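Gredon Lap Times, data card

Version 4, July. Maintained by Rekha Reddy and Danang Jugah.

Summary

The table contains lap times from the club kart races at the Gredon track. It covers two seasons and 23 race days, with around 4,000 laps in total. The times come from the transponder loop at the start line. Practice laps are not included, except for the days marked P in the column "session".

Columns

driver_id: a number given by us, it does not match the kart number
kart: number painted on the kart on that day
lap: counted from the green flag
time_s: lap time in seconds, three decimals
pit: 1 if the driver went through the pit lane during this lap
session: R for race, P for practice
note: free text, mostly empty

How the times were collected

The timing box writes one text file per session. Until last season Kumaresan Varghese copied these files by hand at the end of the day, and in that period there are some double rows. We removed the ones we found. Since Zimness gave us the new box, the files are sent to the club computer every Sunday evening. The script clean_laps.py joins them and drops any lap shorter than 30 seconds, which is not possible on the long layout.
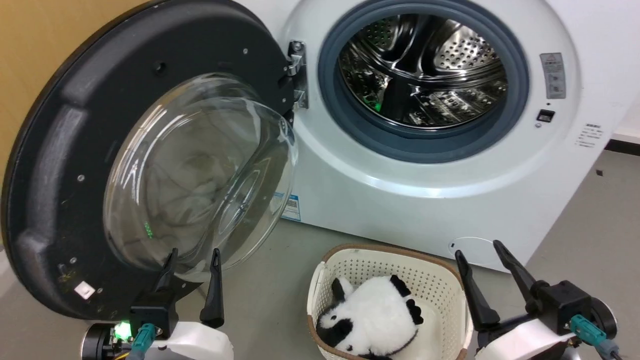

Washing machine with the door open.

Known problems

Race day 18 was stopped for rain and restarted. The lap counter began again from 1, so please use the row order for this day and not the column "lap". Drivers of the Pinto team exchanged two karts after the heats, and the kart numbers were corrected later by Sumathi Shenoy from the paper sheets. If a transponder missed the loop, you will see one lap with double length. We left these laps in the table.

Use

You may use the data for study and for club work. Please do not try to find the names of the junior drivers. If you publish a chart, write "Gredon lap times" and the version number under it.

Questions and corrections go to Danang. For the older paper sheets ask Sharada Chettiar, she keeps the folders by season.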